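6.3 Assigning staff to a two-arm serving station

This section applies to stations running Zodivik control software with one gripper arm and one multi-finger hand. It covers the change from manual plating to shared plating. Complete section 6.2 (table leveling and reach limits) first.

Before you start

The station does not remove the need for a person at the line. It moves that person from placing items to loading, checking and clearing. Sites that leave the old shift plan in place usually end up with two people reaching into the same work area.

CAUTION: Staff must not hand items directly to the gripper or the hand while the station is in Run. Use the loading side of the table only.

Procedure

1. Set the station to Hold. The status bar on the panel turns amber.

2. Open Roles and create one Loader and one Checker for each shift. A single person may hold both roles if the placement rate is set to 6 items per minute or lower.

3. Remove plating from the printed task sheet for the line. Add loading, visual check and plate removal in its place.

4. Enter the badge number of each trained person. Untrained badges can stop the station but cannot restart it.

5. Set the break interval for the Checker. The default is 13 minutes of checking followed by a change of task. Longer intervals are accepted but are written to the log.

6. Run the practice cycle with whole fruit and one plate. Let each person on the shift watch a full cycle before taking a role.

7. Set the station to Run and confirm with a trained badge.

Note: The practice cycle counts toward the service total. At 600 cycles the panel asks for a finger pad inspection – see section 9.

Working next to the arms

The Checker stands on the side opposite the loading area and looks at the plate, the item being placed and any item still on the table. Items left on the table are not a fault. The station stops with code 223 only when an item it expects cannot be found.

If an item has to be moved by hand, press Hold, wait for both arms to stop, move the item, and resume. Do not push an item toward the plate to save a cycle. Cables on both arms need free travel – keep trays and cloths clear of them.

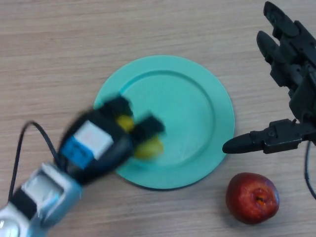 Gistitus writes in the comments on the online edition of this section that step 5 deserves more weight than it gets: on our line the loading job was fine from the start, but checking wore people out faster than plating ever did, and we had to swap roles twice as often as planned before the complaints stopped.

The break interval can be shortened per badge under Roles > Checker > Interval. Changes take effect at the next shift start.

Hours logged under Loader and Checker are exported separately. If your payroll system has only one code for line work, map both roles to it before the first export – the station does not merge them later.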